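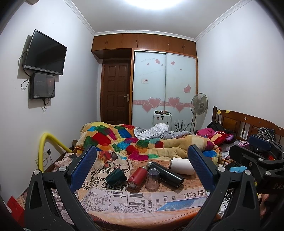 Flasks, cup and jar on the newsprint cloth

From: Perla Robles
To: dawn-walks list
Subject: Re: [dawn-walks] Learning songs before May?

Eusebio Villanueva wrote:

> Hi all. I joined the list over the winter and I've been on two walks
> now, the Parnach meadow one and the short one by the old Paredes
> quarry. I loved both of them, but I have to admit I was faking it a
> bit. People would stop and say "oh, titmouse" and I'd nod, and all I
> could hear was birds. Just birds, in general, everywhere.
>
> I'd like to be less useless by May, when the warblers come through.
> I tried playing recordings in the car and after a week I couldn't
> tell you a single one. Is there an order to learn them in? Do you
> use an app? Is it too late to start at my age (61)? Also, what do
> people bring to drink at that hour, I was freezing at Parnach.
>
> Eusebio

Eusebio, I am so glad you asked this! I started at 58 and I was hopeless, so no, you are not too late, and March is a lovely time to begin. There are so few birds singing right now that you can get to know them one at a time. If you wait until May you get all of them at once at five in the morning and it's like walking into a party where everybody already knows each other.

My best advice is to pick one bird. For me it was the Carolina wren, because one lived in the hedge by my kitchen and shouted at me every time I took out the trash. I listened to that wren for two weeks and didn't try to learn anything else. By the end I knew the song, the scolding noise, and the odd little trill the female puts over the top of the male's song. After that I started noticing everything that was NOT the wren, and that's when it all opened up.

So my order, for around here, would go something like this. Start with whatever is loudest near your own house. Then cardinal, titmouse, chickadee and robin, which will cover most of what you hear on a walk before the middle of April. Get robin really solid. I can't say this strongly enough! Scarlet tanager and rose-breasted grosbeak both sound like a robin with something going on (the tanager has a sore throat, the grosbeak took voice lessons), so if you have robin in your bones those two come nearly for free.

About the recordings in the car: I had the same trouble. What worked for me was hearing the bird outside first and playing the recording afterward, at home, to check. It sticks so much better when there's a place attached to it. I still can't hear a wood thrush without seeing the footbridge on the Zeso loop, and I must have walked over that bridge a hundred times since.

Write them down, too, and in your own words. The phrases in the books are fine, but "drink your tea" never did a thing for me. My towhee says "Please, Louise," and my ovenbird is a squeaky pump that someone is working harder and harder. My notebook is 98 pages of this nonsense and I wouldn't trade it for any field guide. Some people draw the songs as little lines going up and down. Mwanaisha Tanui does that and she's far better than I am at the warblers, so ask her to show you her page on the black-throated green. It's beautiful, and it looks exactly like the song.

On apps, opinions differ on this list, as you will soon find out. I use one. I try to make my guess out loud before I look, and on a walk I keep it in my pocket unless we're all stumped. It does get fooled. It once gave me a whip-poor-will at noon in the Plokden parking lot, and I'm fairly sure that was a mockingbird showing off.

Last May I had 31 species by ear on the Plokden ridge in one morning, and I still think about it. We started in the dark down by the creek and came out on top, 1,289 feet, just as the sun hit the oaks, and there were warblers on both sides of the trail. I knew maybe half of them when I first did that walk with Dennis Fairclough, and he was so patient with me. He would just stop, point at a tree, and wait until I said something. Do walk next to Dennis if you can.

As for drinks, I bring hot black tea with too much sugar. Encarnación Cantero swears by broth, and after trying hers at the quarry I'm close to switching. Put on one more layer than you think you need, because we stand still a lot, and get your feet warm before you leave the house. Thin gloves are worth having as well.

There's a slow walk at Zeso this Tuesday, meeting by the gate at 6:15. It's four of us so far and we only go as far as the pond and back. It would be perfect for you. We should get song sparrows and red-wings, and if it's mild there's a fair chance of a phoebe, and a phoebe says its own name, so you'll have that one before you even get home.

Pick your one bird and write back and tell us which! I really want to know.

Perla

P.S. For anyone coming from the north side, the lower lot at Zeso is still muddy. Park along the road.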